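Pranness Household Manipulation Project
Progress report to the Gullholm fund, third period
Prepared by Edit Bíró

Summary

We said in the last report that the laundry task would be finished by January. It is most of the way there, in the sense that a person who has packed everything except the kitchen is most of the way moved. The policy loads a front-loading washer from a basket on the floor well enough to be worth measuring, and this period we measured it. The main result concerns how the demonstrations are chosen. It was not the result we proposed to find, but it is cheaper, and we hope the fund will see the charm in that.

Data collected

The training set now stands at 1023 teleoperated demonstrations of two-arm loading. Each one starts with the door open and the item in the basket, and ends when the operator has both grippers clear of the drum. Door opening and closing are recorded separately and are not part of the figures below. Soft toys were added this period at the suggestion of the Farkas group, who had been using towels for a year and were, I think, lonely.

Towels forgive almost anything. You can grab one anywhere, drag it over the gasket and let it fall in after itself. A stuffed animal has limbs, and a limb left hanging over the rubber counts as a failure under our scoring, whatever the operator says about it afterward.

Method

The original plan was to train on everything and let volume do the work. We did that first. The resulting policy was confident and slow, and had picked up from its teachers a habit of lifting the item, pausing at the opening, and going back for a better grip it didn't need. Our operators do this too. When shown the recordings, all of them identified the habit in someone else.

We then tried scoring each demonstration by how many times the grippers reversed direction between the basket and the drum, and dropping the worst before training. No new network, no new sensors, one afternoon of scripting. The filter is described in full in the Tretham note, along with two versions that did not help and one that removed nearly every demonstration by our best operator, who is left-handed and approaches from the hinge side.

Results

With the filter in place, the policy completed 70 percent of loading trials on items it had not been trained on. Without it, the same network on the full set managed just over half. Trials were run with the basket in 4 starting positions in front of the machine, and the gain held in three of them. The fourth, with the basket pushed well over toward the open door, is poor under both conditions. The left arm has to work around the door glass, and the wrist arrives at an angle from which very little can be picked up.

The failures sort themselves fairly neatly. Most are a good grasp followed by a bad release, with the item resting on the lip of the drum. The next largest group is grasps of basket instead of contents. The policy is fond of the rim. We have lifted the basket as high as the door opening on more than one occasion, and once tried in earnest to wash it.

Problems

Depth estimates on the door glass remain unreliable, and the inside of the drum is not much better, being shiny metal full of holes. We get by on color images and a fixed release height. This is a workaround and is listed as such in the risk table, where it has lived since the first report.

We also lost several working days to a wrist motor connector on the right arm – replaced, and now checked every Friday.

Next period

We plan to collect 3 further sets: mixed loads, items that start half out of the basket, and the awkward fourth position with the machine turned slightly. We will also test whether the reversal filter helps on the Farkas towel data, which they have kindly offered to share once they find the drive.

Spending is within budget, apart from soft toys, a line we had not thought to include. I would like to move a small amount from travel to cover it. The setup for the loading trials is otherwise unchanged, and we would prefer to keep the same machine through the end of the grant so the numbers stay comparable.
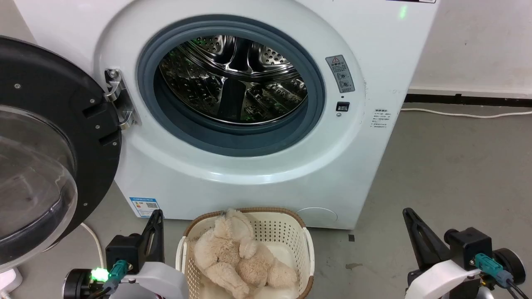
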